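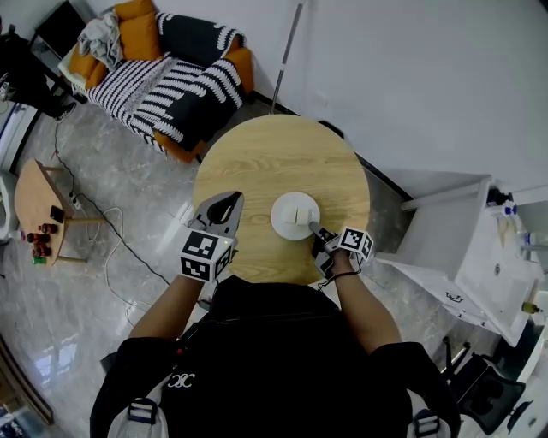 Démonstration de gestes au moyen de pinces tenues à la main : quelles obligations envers le personnel ?

Publié par Carla Abu Hammour
Rubrique : Organisation du travail, automatisation

Madame, Monsieur,

Je représente le personnel de la société Drasent, établissement de Korkau, qui assure l'entretien et le service à table de résidences meublées. Depuis le mois de novembre, 13 salariés sont affectés à mi-temps au projet Hastum. Ils exécutent des gestes courants (déplacer une assiette, saisir un petit objet, remettre une table en ordre) au moyen de deux pinces tenues à la main, et les enregistrements servent à l'apprentissage des robots Kingi que la direction souhaite introduire dans nos équipes.

Les intéressés ont conservé leur salaire et leur classification. Leur journée, en revanche, a profondément changé : le même geste est repris de nombreuses fois, à un rythme fixé par un planning de séances, et le port du matériel est jugé fatigant par plusieurs d'entre eux. S'y ajoute une inquiétude que je me dois de relayer : ces salariés ont le sentiment de préparer la suppression de leur propre poste.

Je souhaiterais savoir, d'une part, si cette affectation pouvait être décidée sans consultation préalable et, d'autre part, ce qu'il est raisonnable de demander en matière de pauses, de formation et de reconnaissance de ce travail. L'établissement compte 227 salariés.

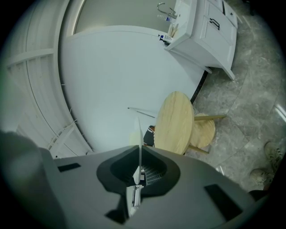 Je précise que les séances se tiennent dans une pièce aménagée comme un logement et que la notice remise aux salariés, longue de 62 pages, traite presque exclusivement de la qualité des enregistrements. Une seule page est consacrée à la posture. Aucune indication n'est donnée sur la durée de conservation des images.

Avec mes remerciements.

Conseil_Dialogue_Social

Madame,

Dans un établissement de cette taille, l'introduction d'une nouvelle technologie et tout aménagement important des conditions de travail relèvent en principe de la consultation du comité social et économique. Le caractère expérimental du projet ne suffit pas, à lui seul, à écarter cette obligation. Il convient de demander par écrit l'inscription du point à l'ordre du jour, en sollicitant la communication du calendrier, du nombre de postes concernés et des perspectives d'emploi.

Sur le plan de la santé, l'employeur doit mettre à jour l'évaluation des risques. Les points à examiner sont le poids porté par les bras et les épaules, la répétition des mouvements et la fatigue visuelle. Le médecin du travail peut être saisi dès à présent - son avis pèsera dans la fixation de la durée des séances.
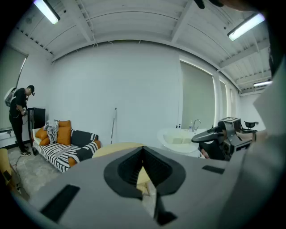
S'agissant des enregistrements, les salariés doivent être informés de leur finalité, de leurs destinataires et de leur durée de conservation. Il serait opportun d'obtenir un engagement écrit excluant tout usage à des fins d'évaluation individuelle.

Enfin, la démonstration de gestes suppose un savoir-faire réel. Une fiche de poste distincte, assortie d'une prime ou d'un parcours de formation vers la supervision des robots, constitue une demande recevable.

Mireval62

Même situation chez nous, dans la logistique. Plus de 2 000 séances enregistrées et toujours pas de fiche de poste. Demandez les pauses par écrit, à l'oral cela n'a rien donné.

Ancien_delegue

Je me permets de nuancer le premier avis sur un point. La prime est souvent accordée pour la durée du projet seulement, puis retirée. Dans mon ancienne entreprise, nous avions préféré négocier une garantie de retour au poste d'origine et un bilan avec chaque salarié en fin d'affectation. Deux collègues sont ensuite devenues référentes pour la mise en service des machines. Les autres ont repris leur tournée, avec des horaires modifiés qu'il a fallu renégocier séparément.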